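Lista de correo del club de robótica Ilmont
Asunto: Re: Prueba del cajón, reparto de tareas y Cercombe
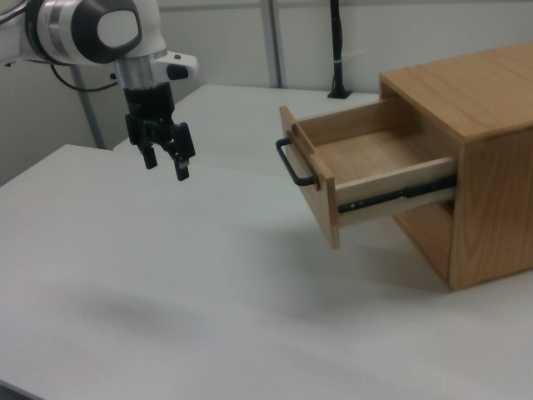
Hola a todos:

Contesto por partes al mensaje de Karthik, que va citado, y añado un par de cosas que quedaron pendientes en la reunión.

El 14:20, Karthik Kumarasinghe escribió:
> He subido a la carpeta Komau las demostraciones de abrir y cerrar el
> cajón. En total hay 200 válidas. He quitado las que se grabaron con
> la velocidad alta porque el tirón final no se parece a las demás.
> Me faltan tres cosas:
> - decidir si movemos el mueble entre una serie y otra
> - saber quién escribe la memoria
> - confirmar si en Cercombe nos dejan usar nuestro propio mueble

Sobre mover el mueble: yo diría que sí, pero poco. Propongo desplazarlo 2 centímetros hacia cada lado y girarlo apenas, siempre con el tirador mirando hacia el brazo. Si lo giramos más, la pinza tiene que entrar muy de lado y el dedo roza el frente antes de llegar al asa. Para la primera versión me conformo con que el modelo aguante cambios pequeños.

También habría que fijar cómo empieza cada serie. En las grabaciones de enero unas arrancan con el cajón cerrado y otras a medio abrir, y en el registro no consta cuál es cuál. Karthik, si puedes, añade una columna con la posición inicial. Con «cerrado», «entreabierto» y «abierto» basta. El cajón lo dejamos vacío hasta que salga bien la apertura. Lo de meter piezas dentro y sacarlas viene después.

La velocidad la dejaría como está ahora. Probé a bajarla más y cada intento se hacía eterno — con el tiempo de laboratorio que tenemos no compensa.

La memoria la empiezo yo. Tengo hecho el apartado del montaje y el índice. Necesito que alguien me pase el esquema de conexiones en limpio, el que hay en la carpeta es de antes de cambiar la pinza y lleva mal dos cables. El límite son 31 páginas con anexos incluidos, así que las tablas largas irán resumidas.

De Cercombe no hay respuesta por escrito todavía. Por teléfono me dijeron que cada equipo puede llevar su mueble si manda antes las medidas y el peso. Las medidas las tengo. El peso no, y habrá que subirlo a la báscula del taller.

Gastos: el presupuesto que pasó Castellanos para los carriles de repuesto, los tiradores y el transporte es de unos 535 euros. El transporte es más de la mitad. Si alguien tiene sitio en un coche grande, que lo diga antes de que lo acepte. Los carriles los pediría en cualquier caso, que son lo que más se desgasta con tanta repetición.

Por último, el aula queda reservada de 16:00 a 19:00, igual que el mes pasado. El último que salga apaga el controlador y deja el brazo en la posición de reposo, por favor. Hay una hoja con los pasos pegada en la puerta del armario.

> Si nadie dice nada, mañana lanzo el primer entrenamiento con lo que
> hay y así vemos por dónde falla.

Por mí, adelante. Guarda la configuración junto con los resultados, que la otra vez no pudimos repetirlo.

Un saludo,
Coordinación del club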